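Cavalcanti Surgical Skills Forum
Board: Suturing and Knot Tying
Topic: Tail length on interrupted stitches

Posted by: L_Ngcobo (moderator)
Members are invited to comment on the draft wording for the April handbook. The present text asks trainees to leave a tail of 4 mm on every interrupted stitch. Several assessors have requested a longer figure. The thread should be held in the jaws with a free end showing, so that it may be found again without searching.

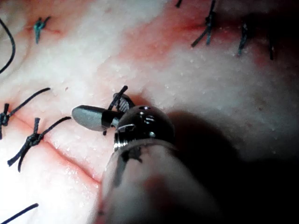
Dark thread held in the jaws, with the incision line to the left.

Replies are requested on tail length only. Needle choice is dealt with in another topic.

Lungile Ngcobo

Posted by: cleltumix_tutor
I support the draft as written. Long tails lie across the next stitch and are picked up by mistake. Of the 22 trainees in our last intake, 14 had to cut and repeat a knot on that account.

Posted by: drinia04
I must disagree with the previous member. A tail of 4 mm leaves no margin for a beginner, and the knot may slip before the second throw is laid. Our own sheet permits 6 mm in the first month. I would also ask that the handbook state on which side of the line the knot should rest.

Posted by: pads_and_thread
With regard to the side, our practice is to place every knot to the right. The second picture is relevant to this point.

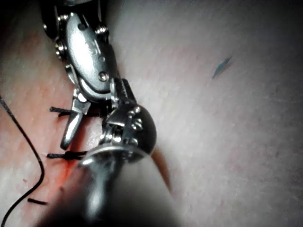 Page 27

The stitches are short and black, and the middle one has its small knot at the right end. I would draw attention also to the two sets of jaws meeting beside the line. Trainees should be taught to bring them together clear of the stitches already placed.

Posted by: drinia04
One knot on the right does not establish a rule for the row. I maintain my request for written guidance.

Posted by: cleltumix_tutor
I accept the point on the side of the knot. I do not accept 6 mm.

Posted by: L_Ngcobo (moderator)
Thank you. The side of the knot will be added to the draft. Tail length remains open, and members who use the Nadilell pads are asked to state so when replying, as their surface is softer and the tails tend to sink.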